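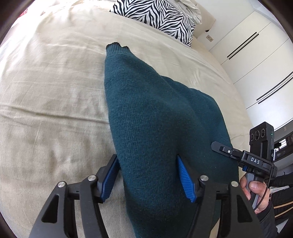
Filed under: Garden Birds | Project Reports | Pallbridge

Pallbridge Swift and Sparrow Project: progress report to the Joston Fund, second half of year one

The grant from the Joston Fund pays for nest boxes, survey work and a small amount of printing. This report covers the period from March to the end of the breeding season. The accounts are sent separately.

Nest boxes

We said in the application that we would put up 218 boxes by the end of the first year. All of them are now in place. Most are on the terraces between the canal and the old Setora works, where house sparrows were already present and the eaves are high enough for swifts. The rest are on the primary school, the health centre and the backs of the shops.

The boxes came from Gebretsadik Joinery. The first batch had entrance holes cut slightly too small for swifts and the firm recut them at no charge. This put us back by three weeks, and the boxes on the north side of the canal went up after the first swifts had arrived. We do not expect those to be used until next year at the earliest.

Ten boxes have been moved. Four were in full sun for most of the afternoon, and the other six were above doors where householders found the mess a nuisance. We should have asked about doors at the first visit and the form now has a line for it.

Surveys

Householders sent in 864 survey cards between March and the end of July. The card asks which birds were seen from the house or garden in one hour, with a tick for any seen carrying nest material or food. House sparrow was the bird ticked most often, followed by blackbird and starling. Some of the starling records in June are probably family parties counted from several gardens on the same street, and we have marked these in the spreadsheet so that they can be left out of any totals.

Swift records were fewer than we had hoped. Part of the trouble is the card itself. It asks people to look for an hour at any time of day, and most chose the middle of the morning. Swifts are much easier to find low over the roofs at dusk, so next year there will be a separate swift card to be filled in after 8pm.

Sparrows went into boxes on the school and on two of the terraces. Blue tits took several boxes that were meant for sparrows. We have left them alone. No swifts were seen going into any of the boxes, though screaming parties passed close to the health centre on several evenings in July. The call player there was working from late May – before that it had a faulty timer and was coming on at night.

Printing and leaflets

We printed 2,000 leaflets and have a box and a half left. The section on hedges (when to cut, what to leave) brought in more questions than any other part. The drawing of the female house sparrow was too dark and several people took it for a dunnock. It will be redrawn before any reprint.

Changes to the plan

We would like to move the money set aside for a second call player into ladder hire and box cleaning. Hire has cost more than we allowed for, mainly on the taller houses, and one call player seems enough until we know whether the swifts take any interest. The total asked for does not change. Please let us know if this needs a formal request.

Next six months

Boxes used by sparrows and tits will be cleaned in the autumn. The swift boxes will have their entrances closed over winter and opened again in late April. The new survey cards will be ready by March.

Pallbridge Swift and Sparrow Project | Contact us | Back to top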